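Pelley Technical College
Intro to Robotics Lab
Handout 6: Cable tasks and wrist camera recording

Read this before you come to the lab. Bring your notebook and your group's USB drive. The arms are already mounted and calibrated, so you do not need to repeat Handout 4.

6.1 Goal

In the first half of the course every object you picked up was rigid. A block has one position and one orientation, and six numbers describe it completely. A cable has no such short description. It bends when you touch it, and the part you are not holding moves too. In this lab you will drive the arm by hand controller, record the attempts, and use the recordings as training data in Handout 7.

6.2 The task

A phone lies flat on the table with a charging cable plugged into it. The gripper starts open above the cable. Your group must do the following, in order:

1. Close on the cable at least a hand's width from the plug.
2. Lift until the held section clears the table.
3. Move the held section to the left side of the table and release.
4. Return to the start position with the fingers open.

The phone must not move. If it slides or turns, stop and mark the attempt as failed. Do not delete it. Failed attempts are kept in the set and labeled.

6.3 What the wrist camera records

The camera travels with the gripper, so the fingers stay near the bottom of the picture while the table changes behind them. Look at where the cable is relative to the gap between the fingers before you start down.

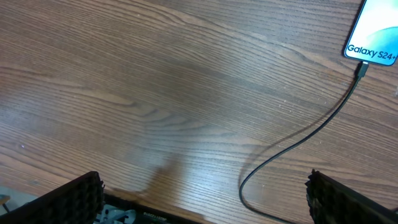
Figure 6.1. Wrist camera view with the fingers open. The cable runs from the phone in a long curve and passes out of view beneath the right finger.

Note two things in Figure 6.1. First, the gripper's shadow falls on the wood, and there is a pale reflection across the middle of the table. A threshold on brightness alone will treat the shadow and a black cable as the same thing. Second, only part of the phone is in view. Your program cannot assume it will see the whole phone from every pose.

6.4 Recording

Log in to the Lilar recorder with your group number. Each group records 79 attempts over the two lab sessions. Change the shape of the cable between attempts. Straight, curved and looped starts should all be in your set. Crossed cables are for Handout 8, so leave them out for now.

Write the start shape and the result (pass, fail, operator stop) in the log sheet right after each attempt. Last term's combined set had 2,590 attempts, of which 633 had no result written down and could not be used.

6.5 Rules at the bench

One person drives and one person keeps a hand near the stop button. Swap every ten attempts. Do not reach under the gripper while the arm is enabled. Keep finger force at the Thygesen low setting; the textured pads hold a thin cable well enough at that setting. Never pull toward yourself against the plug.

6.6 To hand in

a. The log sheet, complete.
b. One page on grasp failures. Sort them by start shape and say where along the cable the fingers closed.
c. An answer to this: if you could add one more camera, where would you put it, and which of your failures would it have helped with?

Groups entering the Rostavport student meet in June should also save their raw files to the shared drive, folder 537. The report is due at the start of the next lab.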